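Notes from the Ernine Cordial Circle

The elderflower is out! If you've been down the lane behind the Saliba allotments this past week you'll have smelled it before you saw it, and if you haven't, go soon, preferably mid-morning on a dry day once the dew has gone and the pollen is still on the heads. The pollen is where the flavour is. Rinse it off under the tap and you've rinsed off most of what you came for. A good shake over the grass will see to the beetles.

We had our biggest tasting yet on 06/06/2019, upstairs at the Gisinport hall, and I've been itching to write it up. Eleven makers brought bottles, a couple of them for the first time, and the tables were so crowded by half past seven that Abbas Mahmoudi was pouring from the windowsill. He'd made a rhubarb and cardamom that I would happily drink every day until September. He uses the thin pink stalks, never the fat green ones, and he doesn't boil them at all. They go into a bowl with the sugar overnight and by morning they're sitting in their own juice. He strains that off, warms it just enough to melt whatever sugar is left at the bottom, and stirs in the crushed cardamom once it's off the heat. I've tried it twice at home since and the colour is glorious.

Dayana Ticona brought two versions of the same lime cordial, one made with the zest left in for a day and one with the zest taken out after an hour. What a difference! The long one had a bitter edge that half the room adored (me included) and the other half pushed away. She says her mother's version went longer still, and was drunk with soda and a pinch of salt. We are going to try that in the heat of summer, if summer turns up.

Oskari Koivisto's spruce tip syrup deserves a mention too. You want the soft bright tips, before they stiffen, and only a few from each branch so the tree can get on with growing. He packs them in a jar in layers with brown sugar and leaves the jar on a sunny sill for a month, turning it over whenever he walks past. It comes out dark and tastes a bit like pine and a bit like burnt orange. We had it over plain yoghurt, and Kayode Mohammed had it over plain yoghurt three times.

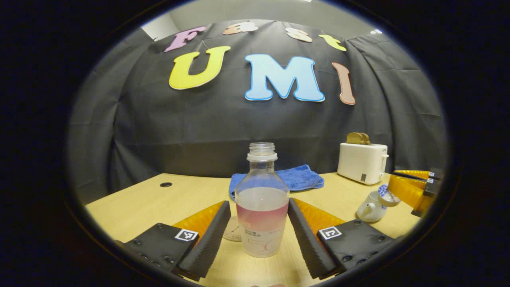
Pink is the colour of June for most of us, what with the rhubarb finishing and the strawberries starting, and the questions I get at this time of year are nearly all about dilution and cloudiness. How strong should a cordial be? My own rule is one part to six of cold water for anything sharp and one to eight for the florals, and then you taste it and ignore me. Milkiness worries people far more than it should. A drink that shades from pale pink into milky white near the base can look a bit alarming in a clear bottle, but with homemade fruit cordial a layer of cloud is usually just fine pulp settling out, and a gentle tip back and forth will bring it together. If you want it clearer, strain it through scalded muslin and let it drip in its own time. Squeezing the cloth pushes all the fine bits through. What you should take seriously is fizz in something that was meant to be still, a yeasty smell, or any fur on the surface. Tip those out, and open a fizzy one over the sink.

On bottles, since several of you asked: glass is best for anything filled hot. Wash in very hot soapy water, rinse well, then put the bottles in a low oven until they're properly dry, and fill them while they're still warm. Cold glass and hot syrup don't get along, as my kitchen floor could tell you. Boil the lids separately for ten minutes. Plastic is fine for the freezer, where it's my favourite, but let the cordial cool completely first and leave a good few centimetres at the top for it to swell. Label everything. I have a tub in my freezer that is either gooseberry or soup.

Several newcomers wanted the basic elderflower recipe again, so:

Elderflower cordial, the Ernine way

25 good heads of elderflower, shaken, thick stalks snipped off
1.5 kg white sugar
1.2 litres water
3 unwaxed lemons
80 g citric acid

Warm the sugar and water in your largest pan, stirring until the sugar has melted, then bring it just to the boil and turn it off. Pare the zest from the lemons in wide strips and slice what's left. Stir the citric acid into the syrup, add the zest, the slices and the flowers, and push everything under with a spoon. Cover with a clean tea towel and leave it for 24 hours in the coolest corner you have. Strain through scalded muslin and bottle. It keeps for five or six weeks in the fridge, or freeze it and have some at Christmas, when it tastes completely wonderful and slightly out of place.

A word about picking. Be sure of your plant. Elder has creamy, flat-topped sprays on a woody shrub, with leaves in groups of five or seven, and there are some nasty lookalikes growing in ditches on soft green stems. If you're in any doubt, leave it and come out with one of us. Keep the leaves and stems out of the pan as well, they aren't good for you. And please don't strip a bush. The birds want the berries later on, and so do I.

Now for some news. Kwame Nutsugah has been going through the old Flusgate parish cookery books and has found 138 recipes for cordials, shrubs and what one contributor calls "refreshing waters". Some are lovely (blackcurrant leaf! quince and bay!) and some are plainly a punishment. He's typing up the best of them and we hope to have a little booklet ready before the autumn. If your family has one tucked away in a tin, we would love to see it, stains and all. Copies are fine, and he'll return originals by hand.

The tasting also raised $633 from the door and the raffle, which pays for the hall right through to the end of the season and leaves enough over for a second big straining stand. Thank you! The first one has been in such demand that it hasn't been home since April. If you're the person who has it, could you ring Dayana?

Our next evening is going to be all about shrubs, the vinegar kind. I'd never made one before last year and now I have four on the go. Fruit, sugar, a decent cider vinegar, a week of patience, and you get something sharp and bright that makes plain fizzy water feel like an occasion. Kayode will show us his mango and ginger, and there'll be a table for anyone who wants to have a go and take some home. Bring a clean jar with a tight lid and 500 g of whatever fruit is going soft in your bowl. Doors at seven, upstairs at Gisinport as usual, and bring a cushion if you have one because the chairs haven't improved.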